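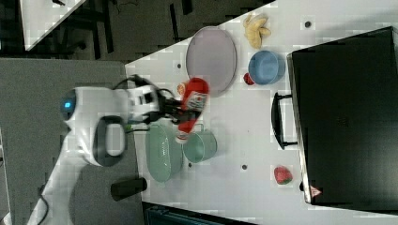

Figure 1. Tabletop handling station. The two-fingered gripper holds a squeeze bottle above the table, with tableware and other objects within the working area.

Introduction to Automation
Handout 8: Notes for the Demonstration Visit
December 2021
Prepared by Lakshmi Panicker, with additions by Rekha Gounder

1. Purpose of the visit

The visit to the Namboodiri Centre forms part of the assessed work for this unit. Students will see a robot arm pick up, carry and put down household objects, and will hear from the staff who set it to work. The notes below should be read before arrival. They assume that Handouts 6 and 7 have been read already, in particular the pages on joints and reach.

Students who were absent from the lecture on grippers should borrow a copy of the notes from Sreekumar Salian at the unit office.

2. Arrangements

The group is limited to 60 students and will be divided at the door. One half will begin at the tabletop station (Figure 1) while the other attends the talk by Dinesh Ramasamy in the Prasine Room. The halves then change places. Each part lasts 64 minutes, including time for questions.

Bags and coats are to be left in the lobby. Flat shoes that cover the foot are required. Students may take written notes at the station but may not lean on the table or reach over it while the arm is switched on, whether or not it is moving. An arm that is standing still may be waiting for its next instruction.

3. What will be demonstrated

The demonstration concerns a task usually called pick and place. The robot must find an object, close its gripper on it, lift it, carry it to another position and let go. Staff will run the task several times with objects of different shapes and will then change the layout of the table between runs.

Household objects are chosen because they differ so much from one another. A bottle has fairly straight sides and gives the two fingers something to press against. A banana is curved and may turn as it is lifted. A bowl is usually wider than the gripper can open, so it has to be taken by the rim. A mug may be taken by the rim, by the body or by the handle, and each choice limits how it can be set down again. A strawberry is small and tapered, and the fingers must come down close to the table to reach it.

Attention should also be given to the space between objects. In Figure 1 the bottle is held on its side with the cap towards the mug. A held object adds to the length of the arm, and any planned path has to allow for the whole of it, including the end furthest from the fingers.

4. Terms used by the staff

Grasp: the position and angle at which the fingers close on an object.

Wrist: the part of the arm nearest the gripper, which turns the object in the hand.

Clearance: the gap left between the moving arm, or what it is carrying, and anything else on the table.

Reset: putting the objects back by hand before the next run. Staff will say the word aloud before they approach the table.

Cycle: one complete run, from the first movement of the arm to its return.

5. Points to observe

Each student should follow a single object through at least two runs. Record how the fingers approached it, from above or from the side, and whether the wrist turned before the grasp or after it. Record any pause and state where in the cycle it came. If an object was dropped or missed, write down what the arm did next.

Descriptions should keep to what was seen. "The arm stopped above the bowl" is acceptable. "The arm was confused by the bowl" is not, and several reports in March lost marks for remarks of this kind.

6. The talk

Mr Ramasamy will describe the move of a packing line at Fliron from hand work to shared work between people and machines. He has asked that questions about cost be kept to the end. The reading by Uster, given out with Handout 7, covers the same ground and will help students who have not seen a packing line.

7. Written report

The report should not exceed 200 words, excluding the sketch. The sketch should show the table from above at the start of one run, with the path of the chosen object marked by an arrow. Reports are to be handed to Angus Kereama at the next tutorial. Reports without a sketch will be returned unmarked.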